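Recording Kitchen Sink Tasks: Guidance for Home Contributors

Natus Household Skills Programme – contributor notes, part 2
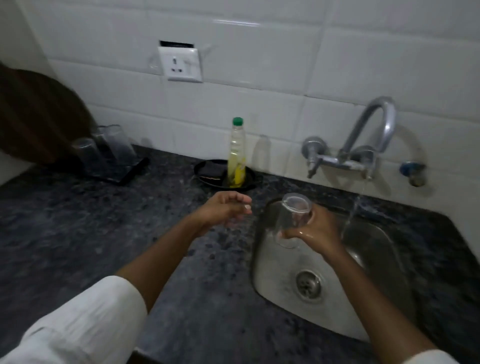 Cup-rinsing task, seen from the head-mounted camera.

These notes apply to all contributors recording washing-up tasks for the Cerkton learning system. Please read them before the first session in May.

Preparing the sink
Clear the basin and leave everything else in its usual place. Items such as drinking glasses, bottles and trays may stay on the counter – the system must learn from kitchens as they are. Remove post, medicine labels and anything else bearing a name.

Recording
1. Fit the camera and look down until both hands can be seen at the centre of the preview.
2. Start recording before touching the tap.
3. Rinse one item at a normal pace. Do not speak to the camera.
4. Set the item down, close the tap and lower both hands before stopping.

Clear cups and glasses are harder for the system to follow than china. Of the 270 examples requested from each home, 98 should therefore show transparent items.

Checking and sending
Discard any example in which the hands leave the view for longer than two seconds. Send the remainder to Agnese Mägi at the Bristalura office, with the task sheet completed. Questions about equipment should be directed to Prasanna Chowdhury.

This website uses cookies to improve your visit. Accept all | Manage settings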